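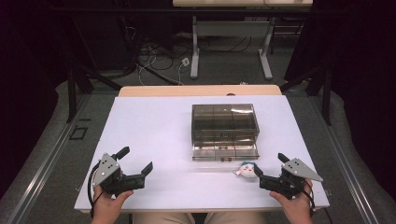 *Fig. 1. Two-handed station: handheld grippers, white table, compartment box and small plush toy.*

# Unit 6: Planning and paying for a gripper station

Handout to go with the lecture. Bring it to the planning session in July, with your own numbers pencilled in.

I love this unit! Everyone arrives wanting to talk about fingers and cameras, and by the end they are arguing happily over tables and cable ties. Budgeting is where you find out what your project really is, so please don't treat it as the dull bit before the fun starts.

## Start from the task

Write one sentence saying what the hands must do. For the Matia exercise our sentence is "put a small soft toy into a drawer of a divided box, using two grippers". Short as it is, it already tells you plenty about the shopping:

- two grippers, as a matching pair
- at least one object that squashes and one that doesn't
- a container with a moving part
- a table big enough for both arms to swing without knocking elbows

Look at Fig. 1 again with your sentence in mind. The grippers are the obvious cost, but the table, curtains, stands, rails and cabling all have to come from somewhere too. Some departments have half of it in a store room already. Go and look before you order anything (I mean it, walk down there).

## The three pots

We split every plan into three pots and keep them apart on the sheet.

**Pot A - things that touch the task.** Grippers, spare finger pads, boxes, toys, whatever gets picked up.

**Pot B - things that hold the place together.** Tables, stands, curtains, lighting, power, cable covers.

**Pot C - time.** Setting up, practice, repairs, tidying, and the hours of whoever is holding the grippers.

Pot C is the one students forget. Dagim Gebru's group last year had a lovely Pot A and not a single hour written down for practice. They caught up in the end, with a lot of late evenings.

## Worked figures: the Matia station

These are teaching units, so don't go looking for a currency. The whole budget is 2,000.

| Pot | Units |
|---|---|
| A: grippers, pads, objects | 1,150 |
| B: furniture, curtains, power, cables | 465 |
| C: set-up and practice hours | 350 |
| Held back | 35 |
| **Total** | **2,000** |

Is 35 enough to hold back? Have a go at answering before the session. My own view is that it's far too thin, and I'd take another 109 out of Pot B by borrowing a table, which brings the held-back line up to 144.

## Buying the cheap things well

Household objects cost next to nothing beside the grippers, and yet they decide how interesting the work is. A drawer unit is a wonderful buy. It gives you pulling, pushing, lifting and placing in one object, and if the shell is see-through the person at the table can check what has gone in.

Things to think through when choosing one:

1. Will the drawer run with a light pull? Try it in the shop with two fingertips.
2. Does the whole unit slide across the table when the drawer sticks? If so, budget for non-slip mat in Pot A.
3. Are the gaps between dividers wider than your fingers when open? Measure both.
4. Can you get the same one again? Buy two, and write the supplier on the sheet.

Wondico and Parkis both quoted for our box list. Parkis was dearer but would sell single drawers as spares - I'd pay for that every time.

For soft objects, check how far they stick up over the drawer edge. A fluffy thing with a drawer closing on it is a super little problem and costs you almost nothing to set.

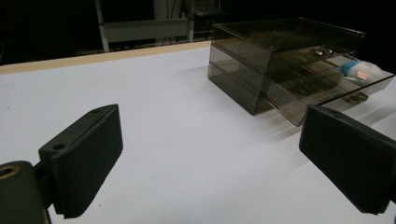 Mekdes Alemneh thinks I have the order wrong, and that spare pads ought to be priced before the grippers themselves, as a gripper whose pads can't be replaced is a short-lived purchase however good the first quote looks. She would also move the non-slip mat into Pot B.

I've come round on the pads. Ask for the pad price in the same email as the gripper price, and put both on one line. The mat can live where you like so long as it's only counted once.

## To do before the session

- Write your task sentence and bring it on paper.
- Fill in the three pots for your own station, using a total of 2,000.
- Mark each line *buy*, *borrow* or *already here*.
- Swap with another group and try to find one thing they've missed.

Beyene room, 2 pm. Blank sheets are in the tray, and Henok Yimer has the key to the store room.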